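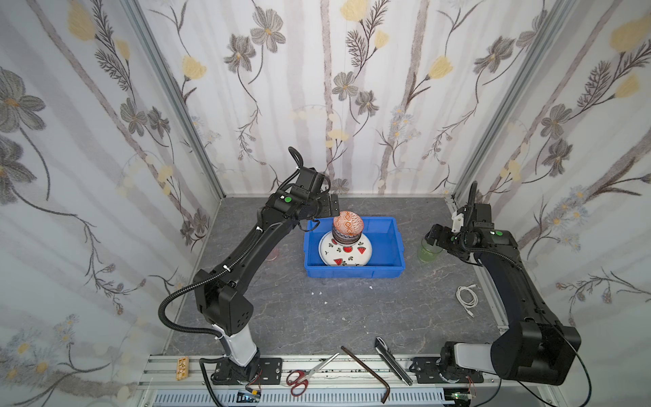 Szabolcs Mészáros
Forum moderator, Regional Routes board

Thread: Jomley to Lidomo seasonal flights are back on the schedule!

Szabolcs Mészáros wrote:
Moving this to its own thread as it was swamping the lounge access one. The July timetable is loading and Jomley - Lidomo is in there, two flights a week, turboprop both ways. I've wanted this route back for years! Last time it ran I did it in a window seat on the left going out and the view of the coast on the climb was the best I've had on any short hop. Post your bookings and seat picks here please, and keep the fare grumbles civil.

bence_farkas wrote:
Booked! Couldn't get the card out fast enough. Went out on the first one and back a week later, bulkhead row both ways. Does anyone know if they still board from the rear stairs at Lidomo? I love a walk across the apron, you get so close to the props (parked ones, obviously).

Hajnalka P wrote:
Rear stairs, yes, or they did when I flew in to see my sister. Bring a jacket, the wind comes straight across that field.
Very happy about this but I do want to say two a week isn't much use if you live there. It's timed for visitors. You can't do a medical appointment in Jomley and get home without paying for three nights somewhere.

GyozoA wrote:
Agree with Hajnalka. Also I looked at the fares and it's $400 return once you add a bag. I can drive it for a tank and a half of fuel.

bence_farkas wrote:
You can drive it in nine hours, Győző. With the ferry. If the ferry's running.

GyozoA wrote:
Eight if you don't stop for pies.

Szabolcs Mészáros wrote:
Pies are non-negotiable.
On the fares, the cheapest bucket does go quickly but there were still seats in it this morning on the midweek flight. Try one way each direction instead of a return, it priced lower for me. And the bag allowance is 10 kg in the cabin if you book direct, which is plenty for a few days.

szucs_sz wrote:
Different Szabolcs here, hello. I'd be careful calling it "back". It was in the timetable the year before last too and got pulled six weeks out. I had the refund fight to prove it. Book it by all means but don't lock in a hotel you can't cancel.

Hajnalka P wrote:
Was that when they sent the aircraft off to cover Jallitz?

szucs_sz wrote:
That's the one. Jallitz had the mine traffic and we got an email.

Szabolcs Mészáros wrote:
Fair point, and I'll put a note about it in the first post. I'm still more hopeful this time. They've got a second aircraft based at Jomley now and the Jallitz run has its own crew. I reckon it'll fly, and if the loads are good we might see a third rotation. Fill those seats, people!

GyozoA wrote:
A third rotation with a morning departure from Lidomo and I'll shout the pies.

bence_farkas wrote:
Screenshot taken.
Any chance of seeing the old livery? Someone on the Győri spotters page had one of the two repainted ones at the hangar, but the other was still in the green stripe. I'd be over the moon to get the green one.

Hajnalka P wrote:
My sister can see the strip from her back verandah, I'll put her on to it. She thinks we're all mad.

Last edited 04/03/2022: added note on the earlier cancellation.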